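[Bench-arms] Jirumeo two-arm kit: first notes after setup

From: Chidubem Oyewole
To: bench-arms list
Date: August 2023
Subject: Re: Jirumeo two-arm kit, anyone using it for packing?

Gert Coetzee wrote:
> We are a small gift box shop and we are looking at the Jirumeo
> kit from Bresier. The sales page says it can be taught to fill a
> box by hand guiding, without writing code. Has anyone on the list
> put one on a bench and tried it with real goods? I don't care
> about blocks and cups. Our stuff is candy, tea, soap, all in
> slippery wrappers. I would also like to know what the wrist
> cameras see, how much table it needs, and if the support is any
> good. We have quotes from Gaete and from Utow as well but those
> are both single arm.
>
> Gert

Hi Gert,

We have had the kit on loan since February, so I can answer most of this. I do packing trials for a small fulfillment shop and I pay for my own parts, so take it as one user's opinion.

First, the table. The two arms mount on a rail along the near edge and reach in from the left and the right. The rail we got is 2 meters long, and you want all of it. We first put the arms too close together and the elbows got in each other's way whenever both reached for the middle. Moving them apart fixed it. Leave 600 mm of clear depth in front of the rail or you will be short of room for the goods.

Second, the goods. We use a green gift box with a flip-up lid and ordinary candy from the store: bars, a Mentos tube, a bag of Haribo gummies and so on. The box goes in the middle, small items on both sides. I did not glue or tape anything down. 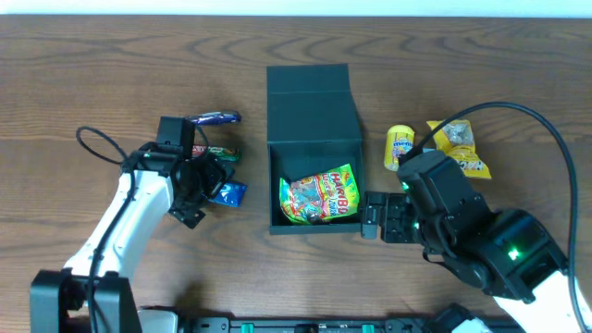

Gummy bag in the box, left gripper at the candy bars, right gripper beside the box wall.

The large bag is the item I would test first if I were you. It takes up most of the box, and it sags when you lift it by a corner. The fingers need to take it well in from the edge. In our hand guided runs we taught the grasp near the middle of the bag, and that carried over fine to the other soft bags we tried.

Bars are easier to pick but harder to place. A bar that lands across the corner of the box stays there, and the software has no idea it is not flat. We ended up teaching a second short push with closed fingers. It adds time to each box but I would not run without it.

Third, the cameras. There is one on each wrist and you can save the pictures from either. The view is better than I expected from the spec sheet. You get both fingers at the bottom and the work past them. Print on the wrappers is readable at this distance when it isn't under a finger or lost in a crease.

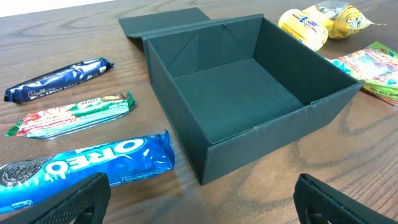
Wrist view with the box empty and the lid folded back. Cadbury, mint bar and Oreo packet to the left, yellow packets behind.

Two things to watch for here. Shiny wrappers throw back the overhead light, and we had misses on the silvery ones until we moved a lamp. Also, the inside of a dark box is dark. The corners go nearly black, and a navy wrapper in there is hard to pick out. If your gift boxes come in a lighter color, use those for the first tests.

Teaching took us longer than the sales page suggests. We recorded 700 runs before I was willing to leave it alone with a full tray, and we are at 2000 now. Most of the later ones were for odd positions, like a bar lying partly under a gripper or a bag up against the box. You can stop earlier if you always lay your goods out the same way. Ours come out of a bin and land how they land.

Cables: each arm has a thick black one that loops out at the wrist. Give it slack and check it with the arm at full reach. Ours caught on the back of the bench twice in the first week.

Support has been decent. Bresier answers email the next day and sent a replacement finger pad at no charge. The manual is thin on the two-arm settings, so ask them for the separate setup notes. They have them but don't put them in the carton.

On the other two quotes, I tried the Utow arm at a dealer and liked the gripper, but with one arm you need a fixture to hold the box still and another to hold the lid. I have not used the Gaete.

If you send me the inside size of your box and the weight of your heaviest soap, I can run a few tries before the loan ends.

Chidubem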